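About Bodach Memorial Services

Home / About Us / Who We Are

Bodach Memorial Services is an independent funeral and cremation provider serving families in the town of Rarau and the surrounding county. The firm has been in continuous operation for 65 years and remains privately owned. It is licensed for burial, cremation, the transfer of remains between states, and the sale of prearranged funeral plans.

Our Mission

The purpose of the firm is to carry out the wishes of the deceased and of the family with care, accuracy, and respect. We serve people of every faith and of none. Clergy, celebrants, and family members are welcome to lead services in our chapel, and our directors will coordinate with any house of worship, cemetery, or veterans' organization the family names.

Our History

The firm began as a single chapel on Etim Street with a staff of two. In its early years most visitations were held in private homes, and the directors brought chairs, lamps, and guest books to the family's front room. The present building was purchased when the original chapel could no longer hold the number of mourners who attended. It was enlarged twice, first to add a second visitation room and later to provide a ground-level entrance on the parking lot side.

The Skurkamau branch opened to serve families in the northern part of the county, who had previously faced a long drive for evening visiting hours. Records for both locations are kept at the Rarau office, where relatives doing family research may request copies of funeral registers. Requests should be made in writing and should include the full name of the deceased and the approximate year of death.

Our Staff

Gisela Acuña is the managing director and a licensed funeral director. She joined the firm as an apprentice, completed her studies in mortuary science while working evening visitations, and was appointed managing director upon the retirement of her predecessor. She oversees both locations and meets personally with families who are arranging services for a child.

Fitriani Jugah is the director of family services. Her office prepares death notices and obituaries, files for certified copies of the death certificate, and assists with Social Security and veterans' paperwork. She also supervises the prearrangement program.

The firm employs 12 people in all, including licensed directors, embalmers, chapel attendants, and office staff. A director is on call at every hour of the day and night.
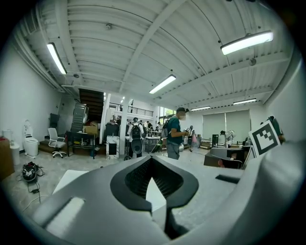 Interior view with high ceiling.

Facilities

The Rarau chapel seats 60 and may be opened into the adjoining visitation room for larger services. A family lounge with a small kitchen is located off the main hall. The Skurkamau chapel seats 40. Both buildings have step-free entrances, accessible restrooms, and hearing assistance in the chapel. Families who expect a larger attendance may hold the service at a church or hall of their choice, and our staff will attend.

Obituaries and Death Notices

Every family we serve is offered help in writing an obituary. A member of the family services office will meet with relatives, gather dates and names, and prepare a draft for approval. No notice is released to a newspaper until a member of the family has read and signed it. Newspapers set their own deadlines and charges, which are passed on without markup. Notices posted on our own website carry no charge and remain available permanently, along with any messages of condolence left by visitors.

Corrections to a posted notice may be requested at any time by the person who signed the original.

Planning in Advance

Prearranged plans may be paid in full or in installments. Funds are held in trust as required by state law, and plans may be transferred to another provider. An information session on advance planning is held each June in the Rarau chapel. It is open to the public, and attendance carries no obligation.

Prices

A printed general price list is given to anyone who asks for it in person, and prices are quoted by telephone. An itemized statement is provided before any agreement is signed.

Contact

The Rarau office is open to visitors from 9:00 a.m. to 5:00 p.m. Visits to the Skurkamau office are by appointment. Calls placed outside office hours are answered by the director on duty.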